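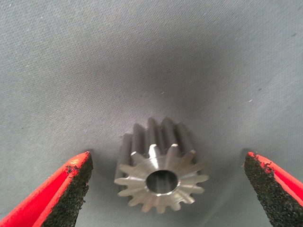
Norel opens its workshop in Endham to visitors

Endham, August 2025. The machine parts company Norel opened its workshop to the public and showed how it teaches robot arms to handle small gears. According to the company, 76 visitors came, most of them from the technical school in Manalastas and from neighboring firms.

The demonstration was led by engineer Rosalinda Padilla. She explained that a small steel gear is a difficult object for a robot, as the gripper must close on the teeth without turning the part. The work is done on gray cloth, and the gripper fingers have black pads on the inner side. Visitors could guide the arm themselves for two minutes each, under the eyes of the staff.

"I thought it would be like a game, but my hands were very nervous," said Consolacion Manalo, a student in her last year.

Norel has collected 1418 recorded attempts with gears of different sizes. Ms. Padilla said that the larger gears go well already, while the smallest ones still need much practice. The company does not yet use the system in its daily production.

After the demonstration there was time for questions, and many of them were about jobs. Workshop manager Pacita Tagle answered that the company plans to train its present workers to operate the arms.

A second open day will take place in October. It is limited to 30 persons, and registration is made at the workshop office.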